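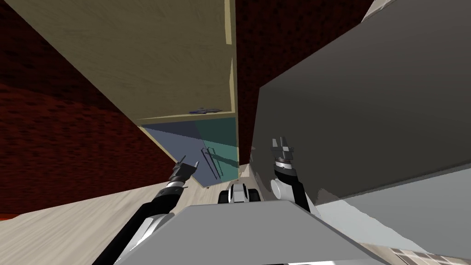 Cillura trains kitchen robots in simulation first, reports fewer stuck arms

13 November 2025

Two-armed robots that learn to open cabinets in a simulated kitchen do better when the kitchen keeps changing on them, according to results posted this morning by robotics lab Cillura.

The method is called Brulel. Short version: same robot, same job, different room every time. Cabinet heights move. Door colors change, so do handles, wall textures, floors. The robot's base gets parked in awkward spots too, tight corners included, and the arms have to sort out a reach from there.

Cillura built 242 kitchen layouts for the study. Training used 2,000 practice runs, all in simulation, with a person steering both arms by remote for the first 500. The rest were generated by the software from those, then filtered. Runs where an arm hit a door frame or the two grippers touched got thrown out.

The test was 800 attempts in kitchens the robot had not been trained on. Open one door, keep it open, don't hit anything. The Brulel version finished more of them than a version trained in a single fixed kitchen, the lab says, with the biggest gap on wall cabinets. Base cabinets, not much difference. Full tables are in the paper.

Why wall cabinets? The lab's guess is viewing angle. From low down a robot sees mostly the underside of the cabinet and only a slice of the doors, and a slim handle can be hard to pick out against a dark door. The fixed-kitchen version tended to learn where the handle "should" be and reach there anyway. Move the cabinet and it grabbed air.

Some limits. Everything reported so far is simulated. Doors in the simulator swing freely, with no sticky hinges, no magnets, no warped wood. Glass doors were left out. Drawers were tried but the numbers were to uneven to report, the paper says.

Outside groups will get a look soon. Cestitby, which makes the simulator, plans to add the layouts to its next release in December. The trained models are not part of that, and Cillura hasn't said if they will be.

Next step is a real kitchen. The lab is fitting one out at its Aubert site, with cabinets that can be raised and lowerd on rails between runs. Testing there starts once the rails pass a safety check, no date given.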